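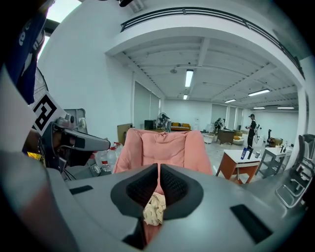 2 min read

29 Oct 2018

Port access model, second pass. Picking up from the basing spreadsheet, which still has Flaltden and Trallero on separate tabs. Merged them this morning. The fuel columns did not line up (one tab in cubic meters, the other in tons) so I converted everything to cubic meters and kept the old values in a hidden column.

Question for this pass: if the lease at Flaltden is not renewed, how much of the patrol schedule can Trallero carry without new construction?

Ran the schedule with Flaltden closed. 139 port calls in the year's plan. Trallero has 2 deep berths and the model kept putting tankers and patrol ships in both at once, leaving no room for a ship that needs repairs. Blocked one berth for repairs during the monsoon months and ran it again. The queue got long fast. Waiting time is worst when a tanker is late, and the model has tankers arriving on time far too often. Need real arrival records before I trust any of that.

Kurniawati Nasution read the draft and disagreed with how I treat Latuheru. I had it down as an emergency field only. Her point is that the access agreement covers routine refueling stops for patrol aircraft, with notice to the host government, and that the notice period is 3 days. Changed it. That takes some pressure off the aircraft side but does nothing for ships, as there is no pier there that can take anything bigger than a supply boat.

She also wants the political risk scores out of the main table. I agree. They were my guesses and they look like data when they sit next to berth lengths. Moved to an annex with a note on who scored them.

Vallton: left out for now. The harbor survey we have is old and the channel depth is given two different ways in the same document. Asked the library for the chart.

Problems still open:
Crane capacity at Trallero is blank.
Ammunition storage limits, same.
Sailing times assume one speed for every ship - fix before anyone quotes them.

Next run once the arrival records come in. Draft for comment is due in December. File saved as merged v2, old tabs kept.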